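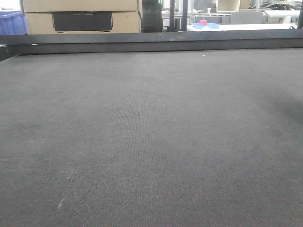

Station A, work surface and far rails.

# Wodadum Picking Project: FAQ

For students at Mevis who are joining the project, or thinking about it. Questions about grading are covered in the course handbook and are not repeated on this page.

## What is the project?

A two-semester elective in which student teams write the control and vision software for a fixed picking station. Each team ends the year with one scored run in the Wodadum competition. The arm and the bins are supplied and may not be modified. Grippers are drawn from the lab stock.

## Do I need prior experience?

You need one programming course, any language. The vision modules are in Python. Linear algebra helps from the fourth week on, when camera calibration starts. Students without it have passed, but they spent more time on the calibration exercise than on anything else in the fall.

## How large are the teams?

Four to six people. Teams are fixed by the end of November. If you drop after that date, the team continues without a replacement.

## What software do we use?

Motion planning runs on Dobre, the course's own planner. Logging and replay run on Virelar. Both are installed on the lab machines, and both can be run at home in simulation. Do not update either one on a lab machine. Versions are frozen at the start of each semester and scored runs use the frozen version.

## How much data do we get?

The shared training set has 4,000 labeled frames from both stations. A separate test set of 238 frames is held back for the spring review. Teams may record and label additional frames. Any frame used in a scored model has to be uploaded to the shared drive two weeks before the run - no exceptions, including for frames you consider trivial.

## Why does my detector report items that are not there?

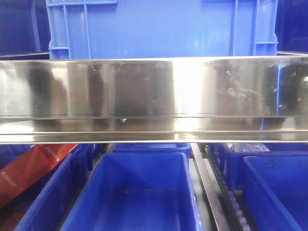 False detections at Station B usually come from reflections, and retraining on more item images will not remove them. The first thing to do is mask the region you have no reason to search. The polished steel bar runs the full width of the view, with a white glare spot slightly right of center and blurred blue shapes reflected in the metal, and a color threshold tuned for blue bins will respond to those shapes. Draw the mask with a small margin above and below the bar, save it with the camera configuration, and reload it after every calibration. If false detections continue inside the bins, check exposure before changing the model.

## Can we leave exposure on automatic?

No. Automatic exposure changes when the arm moves into view, and the threshold values shift with it. Set exposure manually at the start of your slot and write the value in the log. The same applies to white balance.

The room lights stay on during all sessions. Lamps brought from home are not permitted in scored runs, so there is little point in tuning with them.

## How does clear packaging count?

Transparent wrap counts as part of the item it belongs to. Wrap with no item inside is scored as debris, and picking it costs 2 points. Most teams handle this in one of two ways: a separate debris class in the detector, or a minimum weight check after the lift.

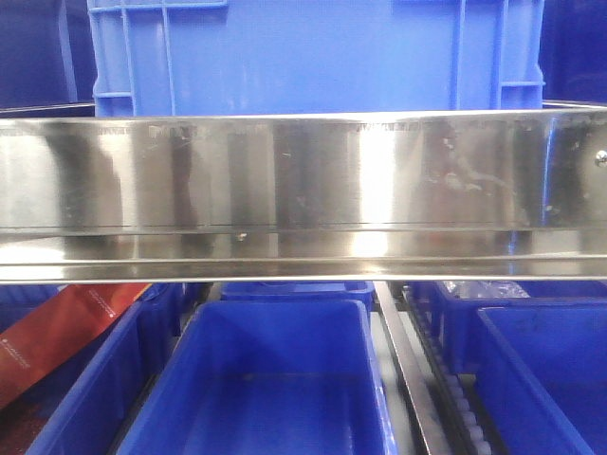 The weight check is simpler to write but slower to run, as the arm has to hold still while the reading settles. Teams that use it should budget for the delay in the cycle time. A debris class costs nothing at run time but needs labels, and the shared set has few of them.

## How long is a scored run?

23 minutes, including setup. The clock starts when the team enters the station area. A run may be stopped early by the team, and points earned up to then are kept. An emergency stop does not pause the clock.

## When can we use the stations?

Slots are booked on the lab calendar and open at 9 a.m. Each team may hold two future bookings at a time. Unclaimed slots are released after fifteen minutes.

## What has to be handed in after a session?

- the Virelar log, unedited
- the camera configuration, including masks
- a short note listing any change to gripper or speed limits

Put all three in the team folder the same day. Logs without a matching configuration cannot be replayed and do not count toward the session total.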